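Workard Nachrichten > Werkstatt und Betrieb > Handgreifer

Suchbegriff eingeben Suchen Erweiterte Suche

Wartung am Greiferplatz Tovari: Gelenke, Backen, Kabel

Der Handgreiferplatz Tovari ist nach der Wartung im Mai wieder in Betrieb. Er besteht aus zwei von Hand geführten Greifern, einem Tisch und dem Aufnahmerechner Katia. Am Platz werden Greifbewegungen mit weichen Teilen aufgezeichnet, vor allem mit Tüchern, die später auf die Zelle Rocha übertragen werden. Filippos Sotiropoulos betreut den Platz und hat die Arbeiten zusammengestellt. Wer dort Schichten übernimmt, sollte die geänderten Punkte kennen.

Anlass war das Spiel in den Gelenken. Der linke Greifer stand zuletzt bei 2644 Schließvorgängen seit dem letzten Buchsenwechsel, der rechte bei 2161. Beim linken ließ sich die Backe im geschlossenen Zustand seitlich bewegen, und dünner Stoff rutschte beim Anheben durch. In den Aufzeichnungen fällt das erst spät auf, weil der Öffnungswert weiter stimmt. Beide Greifer wurden zerlegt, gereinigt und mit neuen Buchsen versehen. Die Zähler stehen wieder auf null.

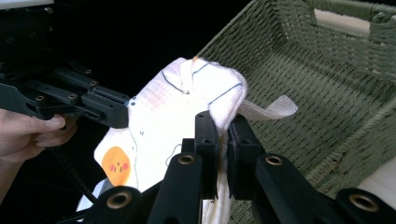
Das Spiel prüft man am besten mit Stoff zwischen den Backen. Ohne Last liegen die Finger auch bei ausgeschlagenen Buchsen sauber an. Man nimmt eine einzelne Falte, schließt langsam und zieht leicht quer. Die Falte muss so zwischen den beiden schwarzen Fingern sitzen, wie sie es bei dem weißen Tuch mit den blauen Linien tut, und die Finger dürfen sich beim Ziehen nicht gegeneinander verschieben. Danach schaut man sich die messingfarbenen Einsätze in den Gelenkarmen an. Steht einer über die Fläche hinaus, kommt der Greifer in die Werkstatt. Nachdrücken mit dem Schraubendreher bitte unterlassen, dabei ist im Frühjahr ein Arm gerissen.

Die Schrauben an den Fingern werden jetzt mit mittelfester Sicherung eingesetzt. Vorher waren sie trocken verschraubt und mussten fast jede Woche nachgezogen werden. Für den Backenwechsel heißt das: Schraube lösen, Reste aus dem Gewinde bürsten, neue Sicherung auftragen, über Nacht liegen lassen. Ein Wechsel zwischen zwei Läufen ist damit nicht mehr möglich. Ein fertig montierter Satz Backen liegt in der Schublade unter Katia, Lagernummer 1111. Wer den Satz entnimmt, trägt das im Heft ein und meldet es Filippos, damit ein neuer vorbereitet wird.

Öl gehört nicht an die Gelenke. Es zieht in den Stoff und hinterlässt Ränder, und auf den Backenflächen verändert es die Reibung so stark, dass die Läufe nicht mehr vergleichbar sind. Die Buchsen laufen trocken. Quietscht ein Gelenk, wird es ausgeblasen und mit einem fusselfreien Tuch abgewischt. Fäden sammeln sich gern hinter den inneren Armen, dort mit der Pinzette nachsehen.

Geändert hat sich außerdem die Kalibrierung. Nach jedem Eingriff an der Mechanik fährt man 200 Öffnungs- und Schließbewegungen ohne Teil und ruft dann am Rechner den Abgleich auf. Katia vergleicht die Endlagen beider Greifer mit den gespeicherten Werten. Bei Abweichung erscheint die Meldung in Gelb, der Platz bleibt aber freigegeben. Das soll mit dem nächsten Softwarestand geändert werden. Bis dahin gilt: bei Gelb nicht aufzeichnen.

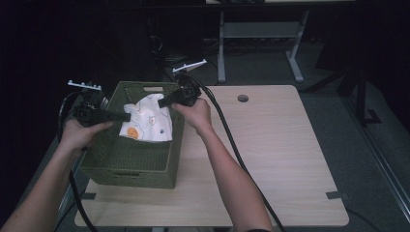 Zu den Kabeln gab es die meisten Rückfragen. Sie werden weiterhin frei geführt. Eine Aufhängung von oben haben wir probiert und wieder abgebaut, der Zug nach oben war in den Bewegungen deutlich zu erkennen. Vor dem Start wird jedes Kabel einmal von Hand bis zum Stecker verfolgt und so abgelegt, dass es sich beim Vorgreifen nicht spannt. Schlaufen um das Handgelenk sind nicht erlaubt. Die Zugentlastung am hinteren Ende der Greifer ist neu verklebt und sollte den Sommer über halten.

Die Markerhalter auf den Greifern werden nur mit dem trockenen Pinsel gereinigt. Alkohol macht die Oberfläche matt. Sitzt ein Halter schief oder wackelt er, muss er getauscht und der Abgleich wiederholt werden, auch wenn die Erkennung noch läuft. Ersatzhalter druckt die Werkstatt auf Anfrage, Lieferzeit zwei Arbeitstage.

Korb und Tücher gehören ebenfalls zum Wartungsumfang. Der Korb wird zum Schichtende ausgekippt und auf abstehende Fasern geprüft, an denen der Stoff hängen bleibt. Die Tücher werden ohne Weichspüler gewaschen. Nach der Wäsche einen Lauf zum Einarbeiten einplanen und im Heft als solchen kennzeichnen.

Die überarbeitete Prüfliste hängt am Platz aus und liegt im Werkstattordner unter Tovari. Die alte Fassung bitte wegwerfen, dort steht noch das Ölen der Gelenke drin. Die nächste Durchsicht ist fällig, wenn einer der beiden Zähler 2000 erreicht.

Kontakt | Impressum | Datenschutz | © Workard | Nach oben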